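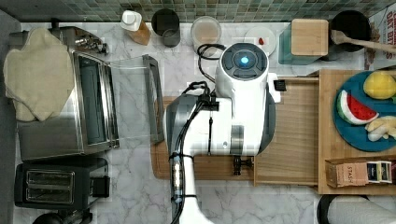

Company > Who we are > About Larell

About Larell

Larell reads kitchen remodeling quotes for people who are about to sign one. We don't sell cabinets, we don't install them, and we take no money from anyone who does. You should doubt that last claim, as we would. Our income is the flat $400 fee you pay us, and a copy of our accounts is at the Jillwood office for any customer who wants to read it.

So far we have read 878 quotes. Most were written by decent contractors, and plenty still left out something the customer would end up paying for, usually haul-away or electrical work.

20 shares | 0 comments

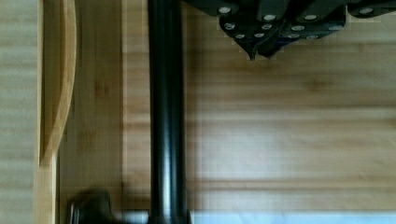 Sales language is where our patience runs out. "Lifetime finish" is a phrase we see often, and we have yet to find two suppliers who mean the same lifetime by it. Ask what it covers. A wooden surface like the one in the photo can be a pleasure to own, but if a quote calls wood "maintenance free," get that in writing and find out who pays when it needs sanding. We ask the same of stone, tile and anything described as "premium."

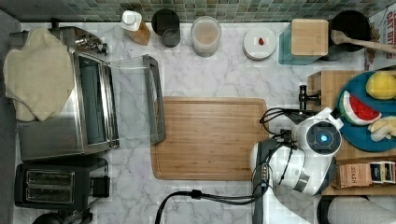
Words by Faizal Harahap, founder

I started Larell after paying for a remodel of my own that ran well past the quote. The contract let it. I had read the first page and the price, and I suspect that is what most people read.

Before that I priced jobs at Benmoussa, so I know how an allowance gets set low to make a total look friendly. I don't think every low allowance is a trick — some are just lazy — but the bill comes out the same.

We won't tell you whether to remodel. If your quote looks fine, our report will say so and it will be short.

Contact Larell, Jillwood office | Copyright Larell | Back to top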